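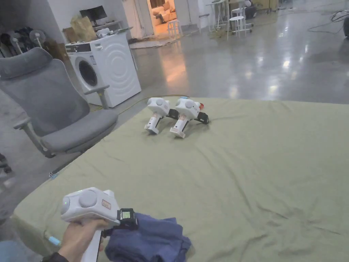
A reader wrote in to ask why the fitted sheet on her bed looks slept in an hour after she makes it, and whether folding the clean laundry on top of it is to blame. Partly, yes. Leaning on a bed while you fold drags the sheet toward you, and the corners creep up. The fix is to do the two jobs in the right order and give each a few minutes.

Folding laundry on the bed and leaving a smooth sheet

What you need
A bed you can reach from at least two sides
A laundry basket
A spray bottle of plain water
Sheet straps, if the mattress is deep (we use the Tovo ones, but any elastic strap with a clip will do)

Step 1. Clear the bed
Take off the pillows and blankets and put them on a chair. Leave the sheet on, wrinkled or not. You will fix it at the end.

Step 2. Unload the washer or dryer
Bring everything over in one basket. If the washer is in the same room, as it is in a lot of small apartments, leave its door open a few inches afterward so the drum can dry out. Keep damp things off the bed. Dark cottons, especially new navy or black ones, can leave color on a light sheet.

Step 3. Shake and sort
Pick up each piece by two corners or by the shoulders and give it one hard shake. Cloth that dried in a ball needs two or three. Lay shirts at the head of the bed, pants in the middle and small things at the foot. Socks stay in the basket until last.

Step 4. Fold
For a T-shirt, lay it face down, fold each side in to the middle, then fold the bottom up to the collar. For pants, put one leg on top of the other and fold in thirds from the cuff. Kitchen cloths and hand towels get folded in half twice. Stand to fold. Sitting on the edge of the mattress is what pulls the corners loose.

A piece that is still badly creased can be misted lightly, smoothed with the flat of your hand on a towel and hung up for 23 minutes or so before you fold it. Heavy cotton may take longer.

Step 5. Put it away
Carry the stacks to the drawers before you touch the sheet. Stacks left on the bed end up on the floor at bedtime.

Step 6. Reset the sheet
Lift all 4 corners free. Start at the head, hook one corner well under the mattress, then do the corner diagonally across from it. Do the other two. Pull the long sides straight down and tuck in any slack. Mist the deep wrinkles, smooth them from the center outward and let the sheet dry before the blankets go back on.

If the corners still pop off, check the pocket depth printed on the package. It has to be more than the height of your mattress plus any topper. A sheet that has shrunk in a hot dryer will not stay put, with straps or without.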